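Two bins, one arm: notes on keeping the picking cell going

I look after the picking cell at Tumow three afternoons a week, and since January I have kept a paper notebook next to it. This post is mostly that notebook typed up. A couple of people who have inherited similar setups wrote to me after the last post and wanted to know what the upkeep amounts to, so I have left the dull parts in.

The cell is simple on paper. The arm is a KUKA, there is a fingered gripper on the end of it, and it moves objects out of one gray bin and into the one behind it. When the first bin is empty the job flips and everything comes back. A full run is 3000 picks. If nothing goes wrong it can do that without me. I have had that happen twice.

Most of my time goes to the bins. When I took over, they sat on the table held by tape and their own weight. The arm pushes down a little when it closes on something flat, and if it catches a wall on the way out the whole bin moves. A bin that has moved by the width of a pencil is enough to give you misses in the corners, and you will waste an hour blaming the camera. I did. Now there are clamps at the sides. I check them by hand before every run, and again at the halfway point if I'm there.

I still use tape on the tabletop, but only as a marker. If the bin edge and the tape edge don't meet, something has shifted and I stop. It costs nothing and it has caught more problems than the software check Jirilix sold us, which looks at the bin outline and is happy with almost anything.

The cable took longer to sort out. It runs over the outside of the arm and loops around near the last joints. The loop has to be long enough that the wrist can turn all the way without pulling, and short enough that it doesn't hang down into the bin. My first try was too tight. It looked tidy with the arm parked, and then the wrist rotated for a pick near the far wall and the connector came halfway out. My second try was too loose and brushed the rim. What I do now is jog the arm slowly to all four corners of both bins, at the lowest height it will use, and turn the wrist both ways at each one. That takes twenty minutes. I do it any time a cable tie has been changed, even if it was me who changed it and I'm sure it's fine.

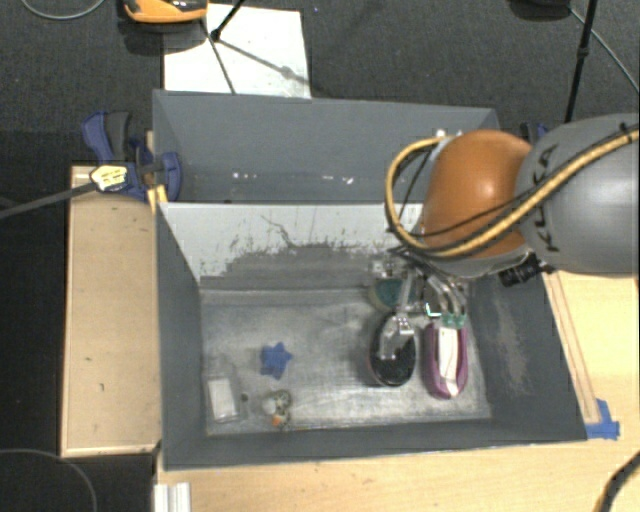
The fingertips are the part that wears out. I wipe them down at the start of the day with a damp cloth and let them dry. Don't use solvent. The previous owner of this job did, and the surface went shiny and stopped holding on to anything smooth. I swap the tips at 2000 picks, whether or not they look worn. For a while I waited until the success rate dropped, but by then I had a few hundred bad picks in the log and no way to tell which ones were the fingers and which were something else. The spare set comes from Magalhães, which is a small shop two streets over, and they will cut new ones in a day if you bring an old one along. The ones we ordered online fit but the screw holes were slightly off and the two sides didn't meet evenly.

On the subject of screws: the linkage screws on the gripper back out. All of them, slowly. I put a line of paint marker across each head and onto the metal next to it, so I can see at a glance whether one has turned. Before I did that I was tightening everything every morning, and I rounded off two heads.

Object choice matters more than I expected. We change the set every few weeks. Flat things with low edges are the hardest, and anything lying tight against a wall is next. The controller will try for an object against the wall, slide down the side, and scrape. After a year of that, the inside of a bin gets ugly. I used to think it was only cosmetic. Then we had a stretch where the detector kept reporting an object on the wall where there was nothing but a scuff, and the arm went after it over and over. Turning the bin around fixed it for a month. Now I keep one spare bin in decent shape and retake the empty-bin reference shot whenever I swap or turn one. If you skip the reference shot the old marks are still in there and you get the same trouble in a different place.

Calibration I do once a week. We use Manus for that, which is an in-house script and has no manual except a text file. It moves the arm through 29 poses and prints an error at the end. I write the number down. One bad number doesn't bother me. If it climbs 3 weeks in a row I look at the camera mount first, then the table. The last time, it was the table. One leg had crept off its pad, and everything on top was tilted by an amount I couldn't see but the script could.

Stops. The arm will fault if it pushes too hard, and then somebody has to clear it. The temptation is to hit reset and walk away. I made myself a rule to look in the bin first and write down what it was holding and where. It's a boring list, but after two months it showed that most of the faults came from the same corner on the right side. I raised the lowest allowed height there by a few millimeters and the faults dropped by half. It does mean it can't pick up the thinnest things from that corner. I push those toward the middle by hand when I notice them.

Things still on my list: a better way to hold the loose cables on the floor, a second spare bin, and a clamp that doesn't need to be tightened from the back, where I can only reach with my left hand. I also want to try slowing the approach for the last bit of each pick. It would add up to a second per pick, and over a whole run that's a lot of extra time, so I have to ask before I change it.

If you run something like this and have found a fingertip material that lasts longer, leave a comment. I'd like to know how thick you cut it, too.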